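Home | News | Workshop Notes | Calendar | Supplies | Join | Contact

Workshop Notes: Getting a big glossy poster to lie flat in its frame

The poster table at the Lusolness center in Vullville had a busy March. We put up 14 large sheets for the hallway and the front windows, most of them glossy, and most of them had spent the winter rolled in tubes. Several people have asked for the method in writing, so it follows.

Clear the largest table you have and wipe it down. A crumb under a glossy sheet leaves a bump that will show from across the hall once the lights are on. Wash your hands too, and dry them well. Black sheets are the worst for fingerprints, and we had a lot of black sheets.

Unroll the poster face up and leave it alone overnight with clean boards on the ends. If you are short on time, roll it loosely the other way for a few minutes and then let it go. Don't do this tightly. A crease in a dark print turns white and stays white.

Our Kudeck frames are the thin black kind, and the larger ones flex if you pick them up by one bar. Carry them with a hand on each side.

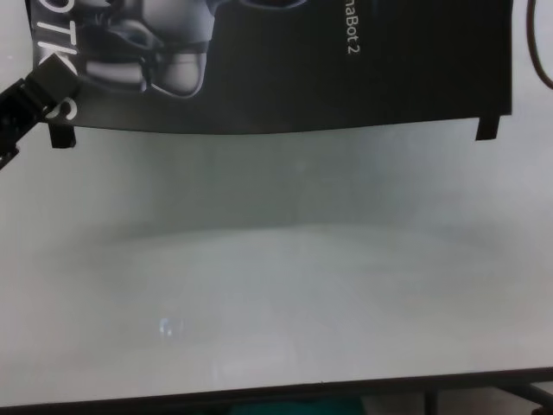 One reader wrote in after the last issue to say that tape is a mistake on anything glossy, and that she hangs hers from two small clips at the top and lets the weight of the paper do the work. She has had a travel poster up that way for six years and it has never been in a frame at all.

Clips are fine for a wall nobody walks past. Our hallway gets drafts every time the side door opens, and a hanging sheet there will flap and eventually tear at the corners, so we frame.

Check the size before you start. The Yadav sheets come with a wider border than the older ones, and two of them had to be trimmed. Measure the inside of the frame at both ends, mark the back of the sheet in pencil, and cut with a new blade.
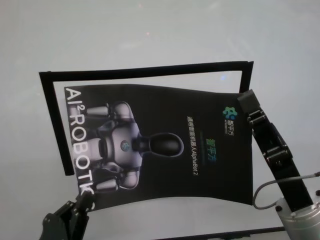 Lining up is the part that takes patience. Lay the frame down first and bring the sheet to it, and don't worry if your first try is well off. With the AI² Robot sheet, you want the left edge back off the left bar and the lower part up off the open table before you press anything down. The waves along the top edge can wait. Get one long side straight, then smooth toward the other side with a soft cloth, slowly, lifting and starting over if a bubble forms.

Stand the finished poster up for an hour and look at it again before it goes on the wall. Sheets that seem flat on a table will sometimes sag.

Spare corner pieces are in the gray drawer. Please write down what you take. Table hours are the same as last month, until 9 p.m.

Comments (3)

Does the overnight trick work on laminated sheets? Mine springs right back.

I use a clean paint roller instead of a cloth. Covers more at once.

Which drawer is the gray one? They both look gray to me.

Contact the office | © Lusolness Center, Vullville | Back to top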